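Home Journal Issues Authors Contact

4. Findings from the guest interviews

4.1 What guests meant by "a good location"

When we asked people why they had picked the Heseck over the other mid-priced hotels in Goltemberg, the first word out of most mouths was "location," and it took us some time to realize how many different things guests were folding into it. For business travelers it meant the walk to the fairgrounds and, more than that, the walk back again in the evening, past lit windows and a bakery or two. For families it was the tram stop by the front door. Older couples tended to talk about the quiet on the courtyard side, and several of them had asked for the same room on every visit. We had begun with a single code for location in our interview guide, and by the end of the pilot in December we had split it into four, a change we would warmly recommend to anyone repeating this work.

The survey brought in 455 usable forms across the two properties, with 300 from the Heseck and the remainder from the Irero, its smaller sister hotel up by the lake. We followed these up with 31 longer interviews, most of them held in the breakfast room after the morning rush, when guests had a second coffee in hand and were in no hurry to go anywhere. Those talks ran longer than we had planned – one of them well past noon – and they gave us much of what is reported in this section.

4.2 Breakfast and the pull of the familiar

Breakfast came up in nearly every interview, whether or not we asked about it. Guests at the Irero were especially fond of the Khổng, a small restaurant on the ground floor that serves a Vietnamese noodle soup in the mornings next to the usual rolls, eggs and cold cuts. Many told us they had looked at the soup for a day or two before trying it, and then had it every morning until they checked out. We find this pattern interesting because it sits a little awkwardly with earlier thinking on hotel meals, in which the traveler wants either the comforts of home or the taste of somewhere new. Our guests seemed quite happy to want both in the same half hour, and they spoke kindly of staff who let them take their time over it (see also Section 5, where we come back to staff contact).

Price mattered less here than we had expected. The Khổng charges extra for the soup, and although guests did mention it, they mostly did so in passing, on the way to talking about the broth. Complaints about cost were kept for parking, which drew more than 100 written remarks across the two hotels, some of them running onto the back of the form.
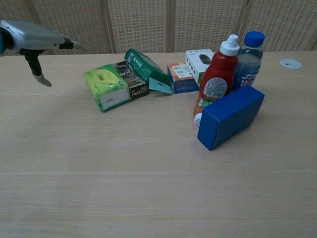 Figure 2. Tabletop and folding divider.

Parking is also where the two properties drift furthest apart, and we take that up next.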